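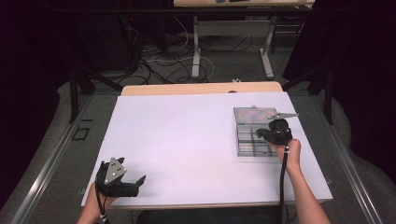
Clear tray with compartments, on a white board

Is a paid "honoree" spot at an awards gala worth anything for an actor?

Posted by Gwenaël Charpentier, 3/27/25

I act, mostly small stuff. Two short films, a regional commercial, a lot of theater in Paldale that maybe my family remembers. Last week I got an email from a company called Drisov saying I've been selected as a Rising Talent honoree at the Etton Screen Honors, which is supposed to happen in July. Red carpet, press line, dinner, a statuette.

The catch, and I did go looking for one, is a $400 "honoree processing fee." If I want to bring people I'm encouraged to host a table, which is $2,000. My own seat at the dinner is apparently included, though the email says that in one place and then talks about "discounted honoree seating" in another.

Things that bother me:

I never submitted anything. The email says a jury saw my work but doesn't say which work. When I wrote back and asked, I got a very warm reply that didn't answer.

The website lists 89 categories. I didn't know there were that many jobs in film.

Their account has 2,907 followers and the comments are nearly all from past honorees thanking them.

On the other side, the photos from last year look like a real event. Nice room, a proper backdrop, people dressed up, and I recognized one face from a cable series. A friend from my acting class thinks I should just go, because a photo on a red carpet is a photo on a red carpet and casting people don't look that closely. I'm not convinced, but I also have almost nothing on my resume under "awards" and I'd be lying if I said the email didn't make my day for an hour or so.

Has anyone paid for one of these? Did it lead to anything? I'm not asking whether it's legal, I assume it is.

Hugo Besson

Don't pay. They email everybody. My cousin got one for Best Emerging Director and he edits wedding videos.

Zuzanna Olszewski

I worked as an assistant in a small casting office for a few years, so take this as one person's view from a desk with a lot of headshots on it.

We skipped the awards section unless we knew the name. If we knew the name, it helped a little. If we didn't, it was the same as blank space, and if it was one of the names we'd seen on a hundred other resumes that month, it made the person look green. I never saw anyone get turned down over it. I never saw anyone called in over it either.

Your friend is right that we didn't look closely. I'd draw the opposite lesson from that. A red carpet photo in the stack got the same two seconds as everything else, and in those two seconds I wanted to see what your face looked like in normal light.

About the recognizable face from the cable series: ask how they came to be there. Appearances can be paid for, and a guest who gets a fee and a free dinner isn't endorsing anything. I can't tell you that's what happened at this one, because I don't know this one. You could contact the person's representatives and ask. They may not reply.

Before you write it off completely, I'd send Drisov a short email with these in it:

Which title of mine did the jury watch, and how did they get it?
Who is on the jury this year, by name?
What venue is booked, and under whose name?
How many honorees are there in my category?
Is the fee refunded if the event moves or is canceled?

Then call the venue yourself. A hotel or theater will usually tell you whether a date is being held for a public event. If the answer to the category one is "we don't disclose that," assume you'd be standing in a long line to hold a statuette.

One small thing, check whether the contract lets them use your name and picture in their advertising. These forms often do, and they often don't say for how long. You'd be helping them write the next email.

If you have $400 to spend on acting, new headshots or a decent reel edit would have gotten more of my attention. Even a few legitimate festival submissions for one of your shorts, with the filmmaker's okay, would at least put the work in front of a stranger who might say no. I wouldn't expect miracles from those either. Plenty of small festivals are also mostly in the fee business, so ask the same things of them.

Thư Cù

Going to disagree a bit. I did one of these, a different company, at the Tanguy ballroom. Roughly half the room had paid to be there as far as I could tell, and the "press line" was a couple of people with their own channels. The chicken was fine. The statuette had my first name spelled wrong, and they wanted a shipping charge to replace it, so it's still wrong.

But I did meet a sound guy there who got me on a student short, and that short is the best thing on my reel. Could I have met him somewhere cheaper? Sure, probably at any open mixer. I had a good night though and my mom has the picture up in her hallway.

So if you go, go for the party and pay party money for it. Mine was a lot less than what they're asking you. I'd skip the table no matter what, and I wouldn't put it on the resume. I took mine off after my second agent meeting, when he asked me what it was and I heard myself trying to explain it.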